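Workshop tips: showing a robot hand a job

These notes are for anyone teaching a multi-fingered hand small bench jobs, by glove and remote control or by moving the arm about yourself. They come from our bench at Plasthorpe, where most of the work is picking small parts out of trays and putting them back where they belong. Most of it applies to a two-finger gripper as well.

Before you start

Do the job with your own hand first, slowly, using only the fingers the robot has. If you find yourself steadying the part with your palm or your other hand, change the job or add a stop for the part to rest against.

Fix the tray down. A strip of double-sided tape under each end is enough for light work. A tray that creeps a few millimetres between goes will spoil an afternoon of demonstrations, and you won't notice until you play them back.

Wipe the fingertip pads with a damp lint-free cloth and let them dry. Don't use solvent cleaner on rubber. We did in January and had to replace a full set.

Check that the sleeve isn't bunched up at the base of the thumb. Bend the thumb all the way in and all the way out, and pull the sleeve straight if it catches.

Tie back any cable that runs near the fingers, leaving enough slack for the full bend. Pull on it gently with the hand closed. If it goes tight, it is too short.

During the demonstration

Come down from above and stop just short of the surface. Wait for a slow count of two, then close. The wait gives you a clear point to cut the recording, and it stops you arriving and gripping in one muddled movement.

Bring the thumb in first and let the fingers meet it. People tend to lead with the forefinger, as they would with their own hand, and the part gets pushed along the tray.
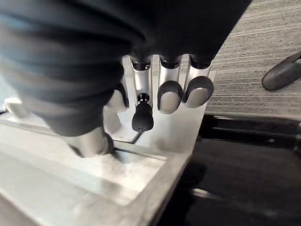 Keep the wrist still while the fingers are closing. If the grip looks wrong, open up, lift and come down again. Small corrections made with the wrist at the last moment are copied along with everything else, and the robot will wriggle in the same place every time.

Pale parts on a pale tray are hard to pick out in the wrist camera. Move the lamp to one side so that the edges throw a shadow, or put a sheet of dark card under the parts. Turn off any overhead light that leaves a bright patch where you are working.

If you are moving the arm by hand, hold it above the wrist. Holding it by the fingers strains the joints and puts your own hand in the recording.

Stop after 16 goes and have a rest. Joni Vainio keeps a kitchen timer on the bench and changes over with someone else when it rings, which works just as well.

Sorting the recordings

Throw out the bad ones the same day, while you still remember what went wrong. For the connector job we recorded 541 and kept fewer than we would have liked. Most of the rejects were drops, and the rest had the operator hesitating halfway down.

Keep a few recoveries, where the part slips and is picked up again cleanly. Put them in a folder of their own so you can add them later.

Vary the starting position. Turn the tray through 90 degrees for one batch, and shift it a finger's width for another. Mark each position on the bench with masking tape and write the batch number on the tape.

Putting away

Park the hand open, with nothing pressing on the fingertips. Hang the glove up by the wrist strap to air. Write down which pads are worn and order new ones before the last set goes on.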